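Sallance Household Humanoid Service: Interim Progress Report
Submitted to the Gunetti Fund, 21 Dec 2018

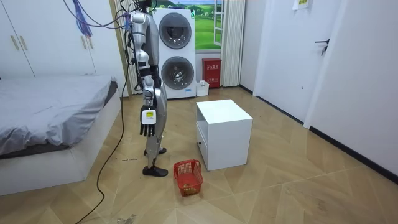 1. Purpose of this report
The Fund asked for an account of the second stage of the review before it releases the remaining part of the grant. The review considers whether the Sallance service, under which a humanoid robot is hired to a care provider together with training and support, is fit to be offered in supported housing. The first stage dealt with contract terms and was reported in April.

2. Work completed
The supplier, Piltach, delivered the robot and its control software on the agreed terms. Trials were carried out in the furnished bedroom at the Baidoo site under the direction of Mr Iddrisu Amegashie. Tasks were limited to those named in the grant agreement: walking between items of furniture, picking up and setting down light household goods, and carrying a basket from the floor to a low surface.

A total of 567 task attempts were recorded. Of these, 41 were stopped by the operator before completion. Most of the stopped attempts were in the basket task, where the robot has to bend and take hold with its fingers at a low height. Walking gave less difficulty, although turns beside the bed were slow and need more floor space than the supplier's guidance suggests.

3. Service and support
The hire agreement includes a help line, monthly software updates and replacement of worn hand parts. The help line answered promptly on each occasion. Two software updates arrived late, and one of these changed the arm settings without notice. Piltach has agreed in writing to give notice of all such changes.

The operator's handbook is clear on starting and stopping the robot. Its section on routing cables is short and should be rewritten before the service is offered to providers whose staff have no technical background.

4. Expenditure
Spending is within budget. An underspend of £600 on training materials has been carried forward, subject to the Fund's approval.

5. Matters outstanding
The cost of hire beyond the first year has not been settled. Mr Seidu Aryee is in discussion with Piltach and will report separately. Residents have not yet taken part in any trial, and none will be invited to do so until the safety assessment has been signed.

6. Next stage
A further 6 weeks of trials are planned, with the basket task repeated under the revised arm settings. The Fund is asked to confirm the carry-forward described in section 4 and to name a representative to attend the closing demonstration.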